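# Stateo (robot workcell)

**Stateo** is a two-armed tabletop robot workcell built by the members of Trema, a shared workshop. It was designed by Catinca Cârstea and Declan Horgan for the sorting and setting out of small household goods, and has been rebuilt once since its first public showing in June. The design files and parts list are kept in the workshop's library, where they may be copied freely.

## Background

Trema had owned a single arm for two years before the project began. Cârstea proposed a pair of arms sharing one surface, so that one could hold a tray steady while the other worked in it. Horgan drew up the base. Early trials used wooden blocks, which proved too easy to grip, and the group moved on to kitchen items of uneven shape and weight.

## Construction

The arms are bolted by black mounting plates to a slotted aluminium rail along the front edge of a white tabletop. Each ends in a black gripper with two fingers and carries a small camera at the wrist. Walls with a chevron pattern close the cell on three sides. The total cost, excluding the arms, was recorded as 2999 in the workshop's accounts, a sum that includes the first set of walls, later discarded.

The usual exercise, known in the workshop as "the larder", concerns a perforated pink tray and a number of small lidded containers.

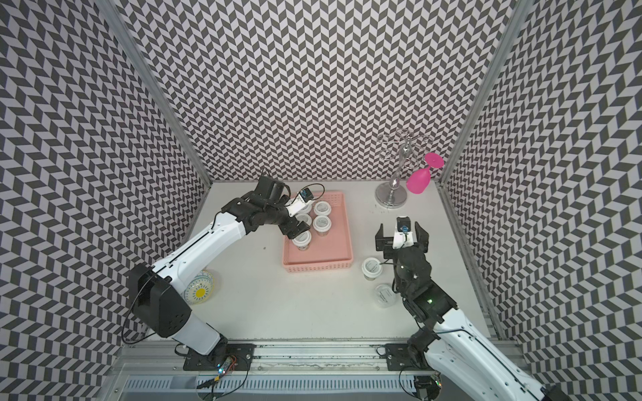
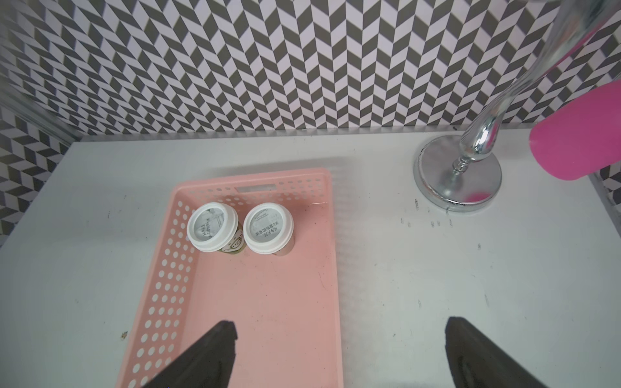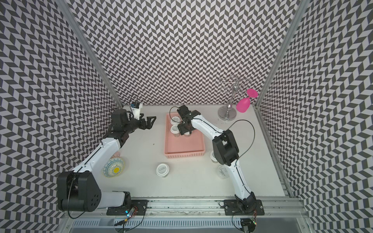 Control software was written by Ekaette Shehu and goes by the name Jalel. It began as a set of short scripts for the single arm and was extended to prevent the two arms from entering the same space. Movements may be recorded by hand guidance and edited afterwards on an ordinary computer. A session in the larder exercise consists of 10 runs, and a change to the software is accepted after 100 runs without a collision.

## Revisions

The second version, sometimes called Sakamoto after the street on which the workshop stands, was completed under Gunhild Hauksdóttir. It brought new cable routes and a stiffer table. Reet Lill rewrote the assembly guide at the same time and corrected several wrong screw lengths in the original list.

## Use

Stateo is available to members who have completed the workshop's induction on moving machinery. Bookings are taken by the half day. Work on a third version has been discussed, chiefly with regard to quieter joints and a cell that can be taken apart for transport.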